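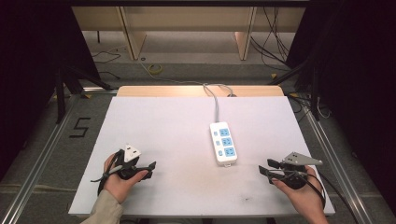
Hannelore Meinecke wrote back Tuesday that the death notices from Skitdale were the part she cared about most, and could we do those first. So we did. Fladosham got pushed back.

3 min read

Progress on the obituary index, second report, Fri 10 April

Done so far: 549 notices typed up and checked against the newspaper microfilm. All of Skitdale through the end of the weekly's run. Trenodside started, 109 in, slow going, the film is scratched and the surnames are a mess. Three spellings of Gebreyes in one family, all kept as printed, cross refs added.

Not done: Fladosham. The library there has the bound volumes but only opens the back room one afternoon a week. We have 42 notices from a scrapbook a family lent us, no dates on most of them. Trying to match against the cemetary list. 20 matched, rest are guesses and I'm not putting guesses in the index.

Survivors' names: you asked if we include them. Yes for anything before 1950, no after that unless the family signs off. Slows things down but we had one complaint in November and I don't want another. The woman was nice about it. Her brother was listed as "survived by" and he'd died first, paper got it wrong, we'd copied it. Now there's a note under the entry.

Money: film scanning came in under, travel over. Would like to move what's left of scanning into travel, need your ok in writing. Receipts to follow, two missing from the Trenodside trips, have asked the motel.

Next: finish Trenodside, then church bulletins if they let us have them. Search page is up but the maiden name box dosen't work yet. Will send the link once it does.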